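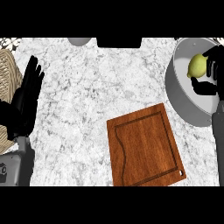 Do you really need to seal marble twice a year?

We have had the marble counters for four years now, and in that time I've been told to seal them every month, twice a year, once a year, every five years, and never. The monthly advice came from the man who sold us the stone. He also sold the sealer.

The sealer was called Verero and it cost $85 for a bottle that would fit in a coat pocket. The label promised "total protection." I asked total protection from what, and he said everyday life. I bought it anyway, which tells you how much my skepticism is worth when I'm standing at a register with my wallet already out.

As far as I can make out, the whole business mixes up two different kinds of damage. A stain is something soaking in: oil, coffee, beet juice. An etch is acid eating the surface, so you get a dull spot where the lemon half sat. Sealer slows down the first kind. It does next to nothing for the second, and the second is what ruins your mood on real marble. I must have read a dozen product pages before I found one that said this plainly, and it was in the small print under a photo of a woman slicing limes.

The water test

Put a spoonful of water on the stone and leave it for fifteen minutes. If the spot goes dark, water is getting in and you could stand to reseal. If it just sits there, go do something else. I did this by the sink and over at the far end where we hardly cook. The sink end went dark. The far end didn't, and it had gone nearly three years without a drop of anything.

So a fixed schedule makes no sense to me, even within one kitchen. One patch gets scrubbed every night and another gets the mail put on it.

I did the sink end with the last of the Verero and it passed the test afterward. Would a cheap bottle have done the same? Probably. I can't say for sure, having never tried one, and I notice the people who swear by the expensive stuff mostly haven't either.
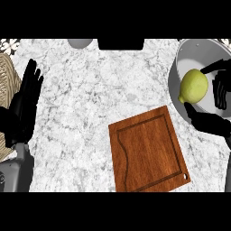

The service plan

Last January a company called Sovon put a flyer through every door on our side of Domcombe, offering a "lifetime stone care plan." I called, mostly to be annoying. The price was $656 a year, or $2,163 for four years up front. They would come out each spring, clean, seal, and "inspect the crystal structure." I asked what the inspection involved. The woman on the phone said the technician would look at it.

I can look at it.

She then told me that refinishing a neglected counter could run up to $3,000. Fine, maybe it could. But refinishing is for scratches and etching, and we've already covered what sealer does about etching. When I asked whether the plan covered lemon juice, she said acid was excluded. Wine too. Tomato sauce she would have to check.

What we do now

Dish soap, warm water, a soft cloth, dry it after. Cutting board for anything sour. Water test when I remember, which is less often than I'd like to claim.

There are three etch marks near the stove and I've stopped seeing two of them. The third is shaped like the bottom of a vinegar bottle. I tried a polishing powder on it in the fall and now it's a slightly shinier vinegar bottle. If anybody has had better luck with the powder, leave a comment, but please say which one you used and whether you paid for it yourself.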